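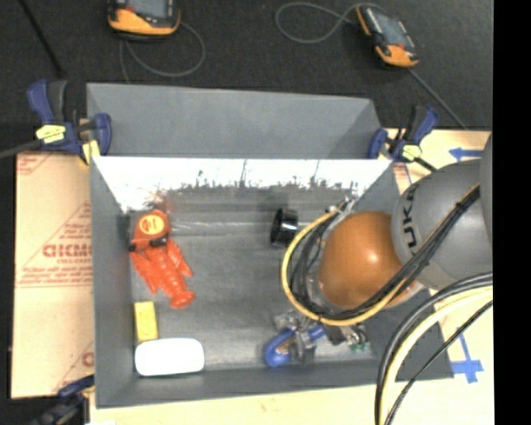

Why bother with random grasps at all, one reader wrote in after the last page, when you could just drive the arm by hand and only keep the good ones? Fair. Short answer: you need the misses. A set with only good picks teaches the net that everything is a good pick. Long answer is the rest of this page.

Guides > Bin picking > Collecting grasp examples > Part 2: running a session

Part 1 was mounting and calibration. If you skipped it go back, none of this works with a bad hand-eye transform.

What you need

- arm, gripper, fixed camera, all talking to the same clock
- one bin, open top
- clamps
- a mixed pile of objects
- the Zalix logger (any recorder will do, but the commands below are Zalix)
- disk space. More than you think

1. Fix the bin down

Clamp it at the corners. We used blue and black clamps, handles up, and kept them out of the arm's path. The gripper will hit the walls at some point. An unclamped bin walks a little with every hit and then your workspace limits are wrong and you don't notice untill the evening.

Put tape on the table beside the bin too. Arrows, crosses, whatever. If the bin does shift you can put it back against the tape.

2. Pick objects

Mix of shapes, mix of stiffness. Soft toy-shop stuff with claws and fins is great because there are a dozen ways to grab it and half of them fail. In our bin: a red-orange toy lobster, a yellow block, a glossy black cylinder lying on its side, a white rounded thing with almost no features, something blue. Shiny black is hard on the depth camera. Leave it in anyway. You want the hard ones in the set.

Few objects to start. Crowd the bin later, once single picks log clean.

3. Set the limits

Floor height first. Jog the fingers down by hand at reduced speed, stop just above the bin floor, save that as z_min. Then the four walls, with a margin of 3 cm. Do the walls at the height where the fingers are widest, not at the top.

Check the cables while you're there. Turn the last joint through its full range and watch the loop. Too tight and it pulls the connector, too slack and it snags on a clamp. Tie the bundle, leave a wide loop at the joint.

4. Fix the light

Look at the camera view before you start, the actual saved frames, not the preview. Bin walls blow out to white very easily. A bright far wall is ok if nothing sits against it. If objects land there, and they will, drop the exposure or move the lamp. Do it now. Changing exposure halfway through splits your set in two.

Then leave it alone. Close the blinds.

5. Run the loop

Each attempt:

a. arm moves out of view, save the before frame
b. sample a random x, y and wrist angle inside the limits
c. descend, close, lift
d. read finger width, save it
e. move out of view, save the after frame
f. drop whatever is held at a random spot, go again

Label = finger width over threshold AND the before/after frames differ. Use both. Width alone misses thin stuff, frame diff alone calls a nudge a success.

Keep the pendant where you can reach it. Don't lean over the bin while the loop is going.

6. Stir

Random drops will slowly push everything into the corners. Objects touching two walls almost never get picked, so you end up with hours of the same miss. We stop every 470 attempts, pull everthing out to the middle, swap one or two objects, restart. Log the swap.

7. Check before you train

Our first full session on the Uvadden bench gave 2,507 attempts. 13 had a missing after frame, threw those out. Scroll through the positives by eye, all of them, it doesn't take long. Look for:

- finger width stuck at one value (sensor dropped)
- arm still in the before frame
- two objects lifted at once. We keep these as positives, your call, just be consistent

Back up the raw frames before you crop anything. Learned that one in April.

Part 3 covers crops and training the first scorer.

Related pages
Part 1: Mounting and hand-eye calibration
Part 3: From attempts to a grasp scorer
Zalix logger: config file notes
Finger width thresholds for the Warraich gripper
Importing Dronbridge sessions
Bin depth and wall collisions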